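Commande d'un poste à deux bras : perception, planification, exécution
Notes de cours, séance 5
Publié le 22 avril 2026 par Cristóbal Insaurralde
2 commentaires · 5 partages
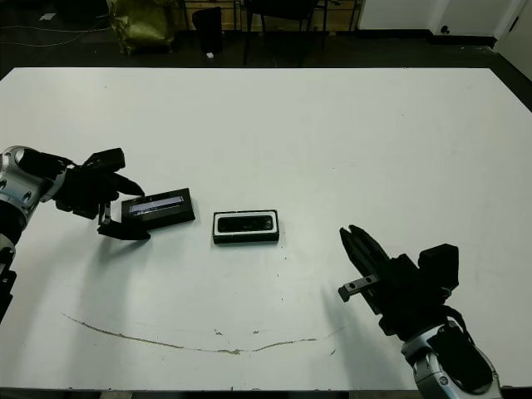

Butier demande pourquoi on ne planifie pas directement les deux bras ensemble, puisque la bibliothèque le permet et que le problème est posé ainsi dans le polycopié. On peut le faire. Le planificateur travaille alors dans l'espace articulaire complet, et le temps de calcul devient difficile à borner. Pour la séance, chaque bras a son planificateur, et un arbitre gère l'accès au volume commun. On reviendra sur la planification conjointe en juillet.

1. Organisation du logiciel

La pile utilisée en TP s'appelle Nemgate. Elle comprend un nœud de perception, un nœud de planification par bras, l'arbitre et le contrôleur bas niveau. Le contrôleur tourne à 100 Hz. Les autres nœuds n'ont pas de période garantie, et il ne faut jamais écrire de code qui suppose le contraire.

Les messages entre nœuds sont horodatés à l'acquisition. Un nœud qui reçoit une pose doit lire l'horodatage avant de lire la pose. L'erreur classique consiste à dater le message à la réception : tout semble correct tant que la charge est faible, puis les prises se décalent dès qu'on active l'enregistrement.

2. Perception

La tâche porte sur des boîtes noires plates posées sur une table blanche. Le contraste avec le plan est bon et un seuillage suffit souvent à isoler les contours. Trois points à surveiller tout de même.

Les marques de la table. Une trace brunâtre, longue et courbe, traverse le plateau. Avec un seuil trop permissif, elle sort comme un contour fermé. Filtrer sur la surface et sur le rapport longueur/largeur, dans cet ordre.

Les ombres. Celle d'une pince peut modifier le contour d'une boîte voisine. On soustrait donc la silhouette projetée des bras, calculée à partir du modèle géométrique, avec une marge. La marge est un paramètre du fichier de configuration, ne pas la coder en dur.

Les bords internes. Une des boîtes présente une bordure intérieure blanche qui entoure un objet noir brillant. Le détecteur peut renvoyer le rectangle extérieur, le rectangle blanc ou l'objet lui-même. On garde le contour extérieur pour la prise et on conserve la hiérarchie des contours dans le message. L'autre boîte porte une bande claire, bleu et blanc, le long d'un bord : elle sert à lever l'ambiguïté d'orientation à 180 degrés.

Les pinces sont noires elles aussi. Quand un doigt se trouve contre une boîte, la segmentation fusionne les deux. À partir de ce moment on ne met plus à jour la pose par la vision, on garde la dernière estimation valide et on passe sur l'odométrie du bras.

3. Planification et arbitrage

Chaque planificateur produit une trajectoire et le volume balayé correspondant. L'arbitre Bravo reçoit les deux volumes. S'ils ne se coupent pas, il autorise l'exécution simultanée. Sinon, il donne la main à un bras et l'autre attend, pince ouverte, hors du volume réservé.

La priorité va au bras déjà engagé sur un objet. À égalité, on prend la trajectoire la plus courte. Ne pas ajouter de règle supplémentaire sans vérifier l'absence de blocage mutuel : l'exercice 2 donne un cas où une règle d'apparence raisonnable immobilise les deux bras.

4. Exécution

Machine à états par bras : REPOS, APPROCHE, CONTACT, FERMETURE, LEVAGE, DÉPOSE, RETRAIT. Le passage de CONTACT à FERMETURE dépend de l'écart entre consigne et position mesurée des doigts. Pour une boîte plate, le doigt inférieur peut toucher la table avant l'objet, ce qui produit le même écart. Il faut donc croiser avec la hauteur du poignet.

En cas d'échec, on revient à APPROCHE avec une nouvelle estimation de pose. Après 2 échecs consécutifs, on passe à RETRAIT et on rend la main à l'arbitre.

5. Travail demandé

Reprendre le journal Meder 2939 et le rejouer sans les bras. Relever les instants où la pose estimée d'une boîte saute, puis dire pour chacun s'il s'agit d'une fusion avec la pince, d'une ombre ou d'un changement de contour retenu. Joindre le fichier de configuration modifié. Le code non commenté est accepté, les courbes sans unités ne le sont pas.

Ce site utilise des cookies de mesure d'audience. Accepter · Refuser · Paramétrer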